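Stetia Makers Forum > Builds > Home and shared shop

Thread: Marker cubes for recording hand motion, laundry edition

tovthorpe_tinkerer
Okay so some of you have followed my arm build since May. Short version for the rest: two printed arms on a post, parallel grippers, cheap servos, and a dream that someday it'll tidy my hallway. The arms move fine now. What I don't have is anything for them to learn from, so I've been working on recording my own hands doing the chores first.

The plan is a head camera plus a printed cube on each hand with fiducial patterns on the faces. The software finds the cubes, works out where each hand is and which way it's turned, and writes out a track I can replay on the arms. I tried a flat tag on the back of the hand first and it was awful! Turn your wrist a little and the track is gone. With a cube there's usually at least one face toward the camera.

I've got 78 clips so far, mostly cloth handling around a coat rack, and I'd love opinions before I record a pile more. 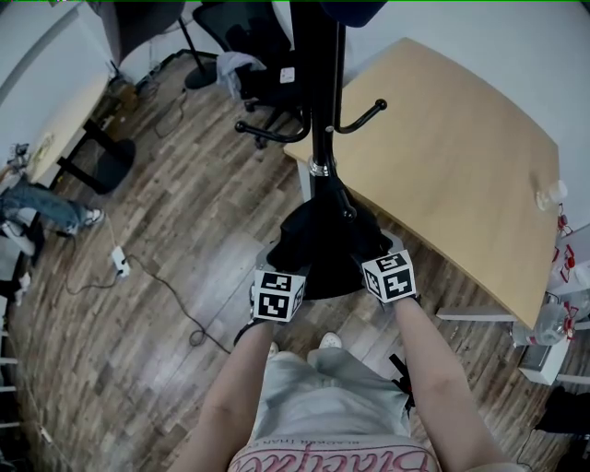 Both cubes on, working the black cloth at the base of the rack.

The trouble is at floor level. When I'm reaching up to the hooks the tracks look great. When I lean over and reach down, the left hand gets jittery and the jitter goes straight into the replay (the arm looks like it's had nine coffees). Anybody been through this?

bemero_bob
Nice work. How big are your cubes? Mine were small and cute and useless. I went up to 50 mm and most of my jitter went away. The wide lens is eating your resolution too, look at how your desk edge bends. Did you calibrate with the fisheye model or the regular one?

tovthorpe_tinkerer
Regular one... I have a feeling I know what you're about to say.

bemero_bob
Yep. Redo it with the fisheye model before you touch anything else. And get plenty of board views out in the corners of the lens, that's where everybody gets lazy.

Farzana Kumarasinghe
I'm going to disagree with Bob on the size. Bigger cubes change how you move. I ran the large ones for a couple of weeks and when I watched my clips back I was holding my hands weirdly far apart so they wouldn't knock together. You end up teaching the arm to fold towels like it's wearing oven mitts. I'd keep the cubes as they are and fix the calibration and the lighting.

Also, black cloth on a black base on a black pole? The cubes will track okay but if you ever want to use the video itself to find the cloth, you're making your life hard. Throw an orange towel in there.

bemero_bob
Farzana we have had this argument before and I still say a clean track of slightly stiff hands beats a noisy track of natural ones. You can smooth out stiff.

Farzana Kumarasinghe
You can't smooth out stiff! You can smooth out noise, that's what filters are for. Stiff is baked in.

jayawardena_shop
Ours sits somewhere between you two. We kept the small cubes and raised the shutter speed, then put a big soft light over the work area. Motion blur was most of it for us. Tovthorpe, step through one of the bad clips a frame at a time and see if the squares smear when the hand moves. If they do, neither calibration nor cube size is going to save you.

Separate thing, how are the cubes attached? If yours wiggle at all you're recording the wiggle.

tovthorpe_tinkerer
Okay, went and checked. There IS smearing, mostly on fast reaches toward the floor. So I've got blur and a bad calibration, lovely. The mount has a little play in it too, I can rock the left one with a fingertip. Going to print a stiffer bracket tonight.

Farzana, point taken on the towel. My real hallway is full of black coats though, so I'd like both kinds in the set.

Farzana Kumarasinghe
Both is good. Just label them so you can train on the easy ones first.

tovthorpe_tinkerer
Update, 18th July. New fisheye calibration, faster shutter, second lamp, stiffer bracket on the left. Same cubes, sorry Bob. The floor-level tracks are a lot calmer. I still get a jump when one hand passes over the other, and replay drifts by the end of long clips, so I'm cutting them shorter. Goal is 168 clips before I try any training.

bemero_bob
I'll allow it. Post the replay when you have one, and if it's still jumpy I'm mailing you my big cubes.

jayawardena_shop
For the crossing hands thing, try a second camera off to the side. It's a pain to sync but we clap once at the start of every clip and line them up on that.

tovthorpe_tinkerer
Clapping with cubes on, this should go well. I've got an old webcam in a drawer, will try it and report back.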